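I met the owner of Lakis at 3 in the afternoon, when the lunch crowd had gone and she finally had time to sit down. She'd asked me to come on a Friday so I could try the bean soup, and I'd already had two bowls (no regrets!) by the time I got my notebook out.

I wanted to know how a tiny soup place gets through the winter in a town that empties out after the holidays. "You cook less and you talk more," she told me. "In February I know every single person who comes in. I know who wants the heel of the bread."

She opened with 19 seats and a borrowed stove. The bread came from Ríos, the bakery up the hill, and still does, even though their van breaks down all the time and she often ends up driving over herself before it gets light. "I complain about it, but I like that drive. I get a warm roll out of it."

We talked for a long while about lentils, which she has strong feelings about. She won't soak them. Her mother did, and the two of them argued about it for 30 years. "She'd come in, taste it, and say it needed salt. It was never about the salt."

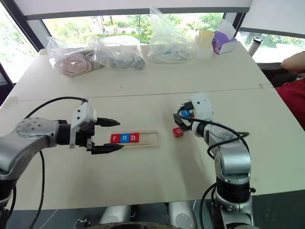 Words by the food and neighborhoods writer

I asked if she'd ever open a second place. She laughed so hard the cook looked out to check on us! On a good summer day she sells 200 bowls, and she says that's plenty for one pair of knees. What she'd really like is a bigger fridge and a Monday off.

Then somebody knocked on the glass wanting soup to go, and she got up to find a lid.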